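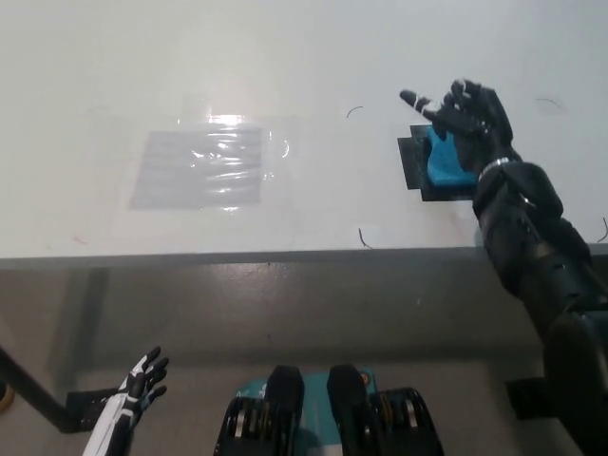 Minutes of the software meeting, Pleleck project

Date: March 5, 2025
Place: Etbridge, upstairs room
Minutes written by: Parisa Khosravi
Present: perception group, planning group, tooling group. Trellell joined by phone for item 2 only.

1. Minutes of last meeting
Accepted with one correction: the log viewer belongs to tooling and not to planning.

2. Perception
The depth values are still bad on the clear plastic sheet. The highlights on the wrinkles give holes in the point cloud, and the planner then reads the holes as free space. Trellell proposed to fill them from the table plane. The group was not in favor, as the flat gray piece under the plastic would disappear also.
Decision: holes inside the table area are marked "unknown" and the planner must keep out of them.
The blue block on the black pad is segmented well. The pad itself is sometimes joined with the shadow of the hand. Perception will test a lower threshold.

3. Planning and control
The right hand approaches the block with the index finger extended and the other fingers partly curled. Planning wants to have the pre-grasp shape as a parameter in the task file. At present it is fixed in the code.
The left arm has no task in this sequence, but it is still included in the collision check. Planning time for one approach is around 400 ms, and the target is 177 ms. It was discussed for a long time if the left arm can be treated as a fixed object. Control does not agree, for the reason that its hold position can drift. No decision. Bettencourt will be asked how their controller reports the drift.

4. Tooling
Ticket 331 (replay stops when a camera message is missing) is closed.
Ticket about time stamps stays open. The head camera and the joint states do not use the same clock, and the overlay of the arm in the viewer comes late.

5. Actions
Perception: "unknown" label in the map, and threshold test on the pad.
Planning: pre-grasp shape in the task file.
Tooling: one clock for all logs.
P. Khosravi: write to Bettencourt.

6. Next meeting
In April, same room. The date will be sent by mail.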